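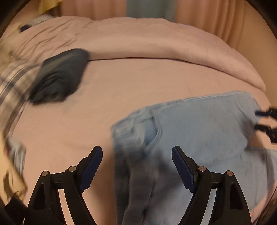
A bed with a rumpled pale pink cover.

How does radar find aeroplanes?

Monday, October 24, 2022

When an aeroplane is high up or behind cloud, people on the ground can't see it. Airports still need to know where it is. One of the ways they find out is radar.

What is radar?

Radar is a way of finding things using radio waves. You can't see or hear radio waves, but they travel very fast, at the same speed as light. A radar station sends out a short burst of them. If the waves hit something solid, such as an aeroplane, some of them bounce back.

You may have shouted in a tunnel and heard your voice come back to you. That is an echo. Radar listens for echoes too, but they are radio echoes.

How does it know where the plane is?

The radar needs to work out two things: how far away the plane is, and which way to look.

To find the distance, a computer measures the time between sending the waves and getting the echo. A longer wait means the plane is further away. The wait is always a tiny part of a second.

To find the direction, the radar has a large aerial that turns round and round. When an echo comes back, the computer checks which way the aerial is facing.

The radar at Dovance Airport can pick up planes 200 kilometres away. On a busy day it follows 700 flights. Some of them land at Dovance and others are only passing over on their way to Clilloner or Won.

How does it know which plane is which?

An echo shows that something is there, but it doesn't give a name. So most passenger planes carry a small radio called a transponder. The radar sends it a signal and the transponder sends back a code, along with the height of the plane. The code appears on the screen beside the plane's position.

Who looks at the screens?

People called air traffic controllers. At Dovance there are 6 of them in the radar room at one time. Each one looks after a different piece of sky. They talk to the pilots by radio and tell them when to climb, turn or slow down, so that the planes stay well apart. It takes a lot of concentration, so controllers have regular breaks. At Dovance each break is 30 minutes long. 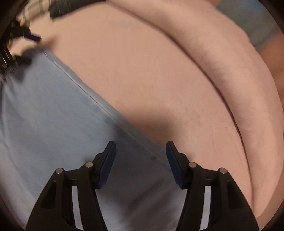
Can radar see through clouds?

Radio waves pass through most clouds quite easily, so radar works by day and by night and in fog. Heavy rain can send back echoes of its own. Weather radar uses those echoes to show where it is raining.

Where else is radar used?

Ships use it to find other ships and the coast. The harbour at Brirnness has a radar on its sea wall, and it is especially useful in December, when the days are short.

Words to know

Aerial: the part that sends out or picks up radio waves.
Echo: a sound or wave that has bounced back.
Transponder: a radio on a plane that answers a signal with a code.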